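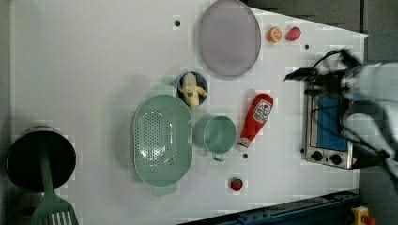 A play kitchen gets dirtier than a real one, and most of the dirt is sticky fingers and dust. Clear the whole set onto one table before you start, so you can see what there is to wash. A white top is best for this, as small red pieces like the strawberry show up at once and don't end up on the floor. Put the plate, the bowl and the colander together, then the play food, then anything with a label.

Fill the sink with warm water and a small squirt of dish soap. Wash the colander first and work an old toothbrush through the holes from both sides. The measuring cup and the spatula can go in the same water.

Peeling toys, such as a banana with open flaps, hold grit in the folds. Wipe them with a damp cloth and leave the flaps open until they dry.

Keep the ketchup bottle out of the sink. Paper labels lift after one soaking, and a wipe around the cap is enough.

A toy oven only needs a barely damp cloth. Take out any batteries first, and go around the knobs with a cotton swab - never spray cleaner straight on them.

Dry everything on a towel for 3 hours, longer if the room is cool. Store the food inside the pot and the flat pieces under it.

Sarla Kushwaha, Usmont

Next tip: getting crayon off a painted shelf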